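Marinho Automation Users Board
Incident Reports and Safety
Thread opened in December by cell_lead_Praso

cell_lead_Praso wrote at 9:14 a.m.:
This post reports a fault on the two-arm tissue packing cell at our Praso site. During a run of 2950 picks, the right gripper closed past its force limit 14 times. The controller raised no alarm on any of them. The cell has been locked out pending review.
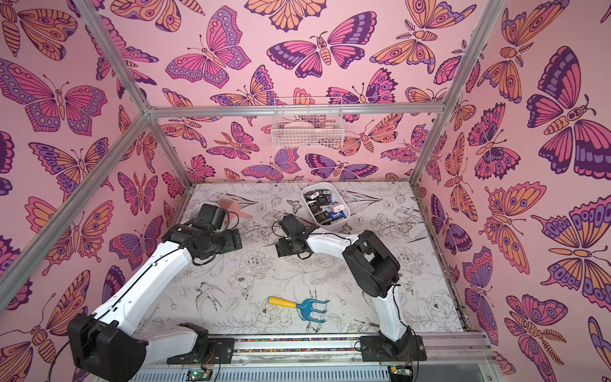
The first overforce event was logged at pick 1511. Our team considers the Fasorum gripper firmware to be the cause, as it was updated shortly before the run. We request that other sites compare their logs.

fasorum_fw_desk wrote:
We have received the log. The firmware reports force correctly. The alarm threshold, however, is held in the cell controller, and in your file it is set to zero, which disables it. We do not agree that the update is at fault.

cell_lead_Praso wrote:
The threshold was set at commissioning and no change has been recorded on our side. An update that clears a safety value without notice is still a firmware matter.

clamard_maint wrote:
Clamard had a similar event last year. Please also inspect the finger pads. Soft packs compress, and a worn pad will shift the reading well before any alarm is due. 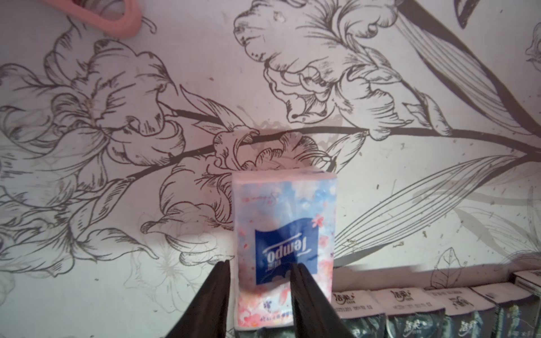 We replace pads every 3 weeks and have had no repeat. I would not return the cell to service on a settings change alone.

fasorum_fw_desk wrote:
Pad wear does not explain a zero value. We ask that the two questions be handled separately.

safety_review_2 wrote:
Whatever the cause, an arm with its force alarm disabled should not have been able to start. Please keep the lockout in place until a start-up check has been added – and tested on both arms.

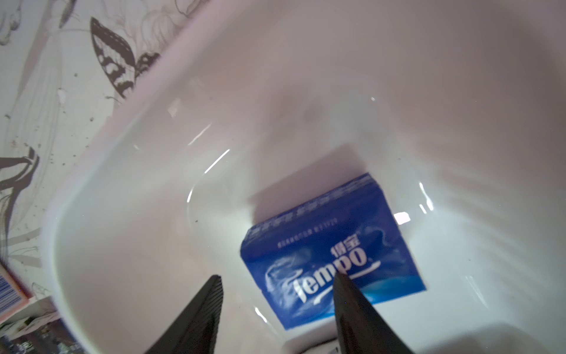 Gripper fingers at a Tempo packet in the white bin.

cell_lead_Praso wrote:
Agreed. The lockout remains. Pad measurements will be posted in this thread.

Related threads
Force alarm settings after a controller restore
Pad replacement intervals for soft packs
Lockout procedure for two-arm cells

Contact the moderators | Copyright Marinho Automation Users Board | Back to top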